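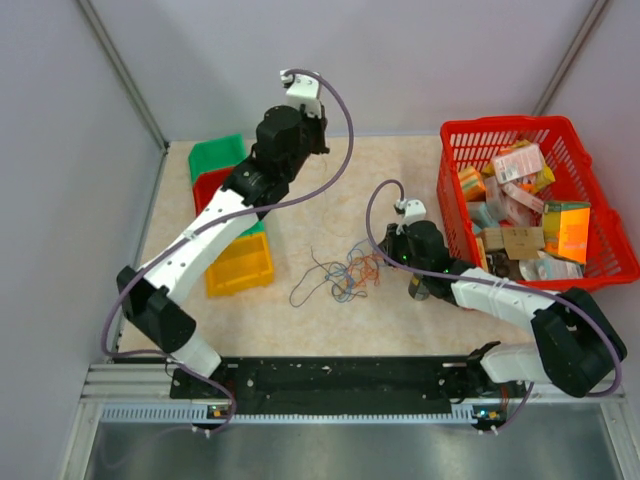 Light grey walls and a beige tabletop in a small workspace. 

Small firms on the Drorska estate in Rostton will have their rents held for two years under an agreement reached with the site's owner, Muvitz. The freeze begins in May and covers all 100 of the smaller units.

Tenants had been told over the winter to expect a rise when their leases came up for renewal. Letters sent out before Christmas did not give a figure, and several firms said they had put off taking on staff until they knew what they would be paying.

Muvitz confirmed the change in a notice to tenants on March 31, 2026. It said that service charges would be billed separately from rent for the first time, and that each tenant would get a yearly breakdown of what had been spent on roads, lighting, drains and security.

Irén Pintér, who manages the estate for Muvitz, said the company had listened to what tenants told it at meetings in the new year.

"People wanted to be able to plan," she said. "A lot of the firms here price their work months ahead. They can live with most things if they know about them early enough, and I think that was a fair point to make to us."

The estate was built on former railway land on the east side of the town, and roughly 600 people work there. Tenants include joiners, printers, a bicycle repair shop, two caterers and a number of people who work alone. The larger warehouses along the ring road are let on different terms and are not part of the agreement.

Espiritu, a bakery which supplies cafés and schools in the area, has been on the estate since it opened. Its owner, Xolani Molefe, said he had looked at moving out of town last autumn and had got as far as viewing a building.

"The rent was lower but I'd have lost half my drivers and had to put in new power for the ovens," he said. "So we're staying. I've got a lease on my desk that I've been not signing since November, and now I can sign it."

Other tenants were more cautious. Attila Gulyás, who restores furniture in one of the units at the northern end, said the freeze was welcome but that the separate service charge could cancel it out.

"Rent stays the same, fine," he said. "Then a bill comes for the drains. I want to see what's in that before I say anything nice about it."

Ms Pintér said the service charge had always been part of what tenants paid, and that the first year's bills would be in line with the share of rent now spent on upkeep. She would not say what would happen in the second year. Repairs to the main access road are due to start this summer and the cost has not been settled.

Tenants can ask for a meeting with the estate office if they think a bill is wrong. If no answer can be agreed, the case will go to an independent surveyor, and the cost of that will be split between the two sides.

The agreement also changes the rules on short lets. At present a tenant who wants to share a unit with another business has to apply in writing and can wait months for a reply. From May, sharing will be allowed as long as the estate office is told beforehand and both firms are insured. Subletting a whole unit will still need permission.

Győző Bognár, who runs a small print shop, said that part mattered more to him than the rent. He has spare room at the back of his unit and has been asked about it several times by people starting out.

"I had someone wanting to do picture framing in there," he said. "She gave up waiting in the end and went to her dad's garage. I'll ring her and see if she still wants it."

Parking was raised at the meetings as well but is not covered by the agreement. Spaces near the entrance are often full by eight in the morning, and some tenants say customers have been turning round and leaving. Muvitz said it was talking to the bus company about a stop inside the estate - the nearest is on the far side of the ring road - but had nothing to announce.

Tomos Lougher, who speaks for the tenants' group, said the group would carry on meeting through the year and would be keeping an eye on the service charge in particular. He urged firms to read their new leases with care before signing.

"Some of the wording has moved about," he said. "There's a clause on redecorating at the end of the lease which is stricter than the old one, and it's easy to miss. If you're not sure, come and ask one of us, or ask a solicitor."

New leases will be sent out by post over the coming weeks. Tenants whose current lease runs beyond May do not need to do anything, and the freeze will be applied to their rent automatically. Anyone who has not heard by the end of that month should contact the estate office.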